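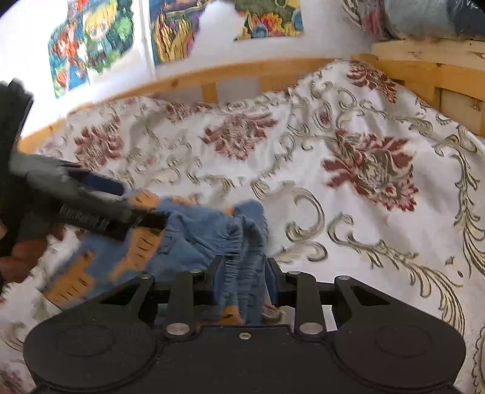

How far ahead should we budget for automation equipment?
Allow one full budget year before the equipment is needed on site. Most of that time goes to the requirements document, supplier quotations and site preparation, and very little of it to delivery.

About Kodilora

Kodilora is an equipment planning practice for organisations that intend to buy robots or automated handling equipment. We prepare specifications, cost models and replacement schedules. We do not sell hardware, and we accept no commission from suppliers.

Our clients are mostly small and mid-sized operators: commercial laundries, aged care providers, packing sheds and training colleges. Few of them employ an automation engineer. Purchasing is usually handled by an operations manager who has bought conveyors or washers before and is now looking at grippers, arms and control software for the first time.

History

The practice was founded in 2000 by Danuta Głowacki, who had previously worked in plant purchasing for textile processors. Early work was confined to fixed machinery. Robotic handling of soft goods was added later, when clients began asking for cost comparisons between manual sorting and gripper-based systems. Grażyna Kubiak joined as head of cost modelling and now runs the Flengate office.

What we do

Requirements. We record the items to be handled, the surfaces they are picked up from, the rate needed at peak and the rate that would be tolerated on a bad day. Garments, bedding and other flexible items are specified separately from rigid goods. A gripper quoted for cartons should not be assumed to suit an elastic waistband or a folded sheet.

Whole-of-life costing. Purchase price is one line in the model. The others are installation, guarding, power and network work, operator training, finger pads and other wearing parts, software licences, calibration, insurance and disposal. Each line carries a source and a date. Lines supported only by a supplier's verbal advice are marked as such.

Quotation review. Quotations are rewritten to a common format before they are compared. Exclusions are listed on the first page. In our experience the most common exclusions are freight, spare pads and labour for commissioning outside business hours.

Replacement planning. Our standard planning cycle is 5 years, reviewed each January. Equipment on heavier duty is given a shorter cycle.

Tools

Cost models are built in Vonia, our own workbook, which is supplied to the client unlocked at the end of the engagement. The parts register, Tanabe, holds 875 line items covering grippers, pads, pivots, fasteners, cabling and controllers. Prices in the register were last revised on December 31, 2018. Items without a current price are left blank and are not estimated.

Size and capacity

We have completed 218 equipment plans. We take on a limited number of engagements each quarter, and a start date is confirmed in writing once the site questionnaire has been returned. Site visits are charged at cost. Travel outside the metropolitan area is quoted separately.

Before you contact us

Please have the following to hand:

Floor plan with door widths and power outlets marked
Capital limit for the current financial year, and whether unspent funds can be carried over
List of items to be handled, including those now sorted by hand
Name of the person authorised to sign a purchase order

Leasing enquiries are handled by the Flengate office. Asset registers can be sent as a spreadsheet in any layout.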